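3/20/19

Crockery day at the bench, which is to say the tablecloth. Lamisi's blue plaid is down again, because the Postma lamp stand has the real bench and will have it until May.

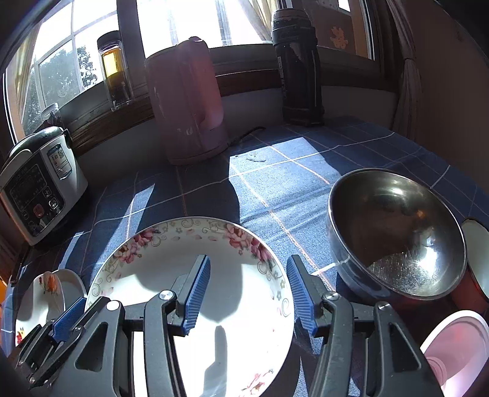

*Peony plate, with the small dish, steel bowl and red mug keeping it company.*

Purpose of the day: sort the donated tableware into what Gralldale can use for the tea room and what goes back to Calum with a polite note. Calum MacBrayne's list says 56 pieces. Calum's list also says "misc. nice", so I am treating it as literature.

**Peony plate.** Deep enough that Unathi and I spent a good part of the morning disagreeing over whether it's a plate or a bowl. The tag says plate. I have written plate. Unathi has written "plate (bowl)" in pencil underneath, and I've left it there in the spirit of collegiality. Pink flowers, green leaves, and a fair bit of thin scrollwork going round in a gold-brown colour that I wouldn't put near a microwave until someone who knows glazes has had a look. Ran a fingernail round the rim and found no chips. Tapped it: clear ring. Entered as 27.

The print carries on down towards the bottom of the plate, so whoever gets the soup gets petals in it. Keabetswe thinks this is charming. Keabetswe won't be washing up.

**Small white dish.** Little red-orange flower, another small floral bit elsewhere. Doesn't match the peony plate and isn't trying to. Put it down as a spare for tea bags, which is what happens to every small dish in the end whatever its ambitions. It rocks slightly when set flat. Checked it against the glass sheet, and it's the foot that's off, same as the last one from that box. Could be ground down. Could also be left alone, and I know which one I'm voting for.

**Steel bowl.** Thick rounded rim, nice to hold. Scratches on the inside, fine ones, the sort you get from years of someone whisking with feeling. Tried the grey polish on a patch the size of a coin and all it did was give me a shiny coin in a scratched bowl. Sizwe's suggestion was to do the whole thing so it matches. Sizwe is welcome to.

Note for next time: the sun gets onto that side of the table in the morning and shiny things become unreadable. Inspect the metal after lunch.

**Enamel mug.** Dark red outside, white rim inside. Went over it with the loupe looking for rust at the lip and the handle join. Nothing I'd worry about. Gralldale asked for "rustic", so this is the first thing in four boxes that meets the brief without anyone having to be generous.

**Pink and white container.** No lid in the box. Calum believes there was a lid. Calum also believed there was a gravy boat. Filed under pending.

Labels: the Skedex software went down halfway through and came back having renumbered everything from 981, a number with no connection to anything we own. Lamisi rang them. They said to restart it. She'd restarted it. They said to restart it again, and of course that worked, so now we all have to live with that. Old numbers are restored, but check the steel bowl, which briefly existed twice.

Drunico felt pads arrived. Too thick for stacking plates, perfect for the legs of the wobbly stool, so the stool is fixed and the plates are still being stacked with paper towel.

To do:

- Ask Calum about the lid, gently
- Find someone to look at the gold-brown scrollwork before anything hot goes on it
- Second coat of nothing on the steel bowl (leave it alone, Sizwe)
- Wash the tablecloth, or at least shake it outside
- Thinner felt
- Get a ruling from Gralldale on plate vs. bowl, in writing, and pin it up where Unathi can see it

Boxes three and four still taped. Unathi has the knife.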